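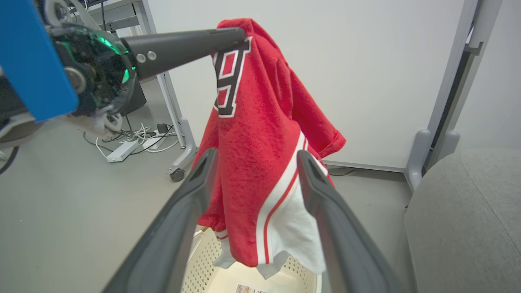 News > Community > Givomside

I popped down to the Givomside hall this morning and came home with a bag of kids' jumpers and a very good lamington. The clothing swap is back! It's been two years between swaps, and I'd forgotten how much I like rummaging.

Anil D'Souza, who's running it this time, told me they had 60 families through the door before lunch — a fair few more than he'd planned for, so the tea urn got a workout. You bring up to four things, you take up to four things, and whatever's left over goes to the op shop on Wurnent Road.

Winter coats went fast, so get in early if you're after one. My neighbour scored a ripper in navy wool and wore it home in the heat.

The next swap is on 31 March 2022, same hall, doors open at nine. Gold coin entry, and kids get in free.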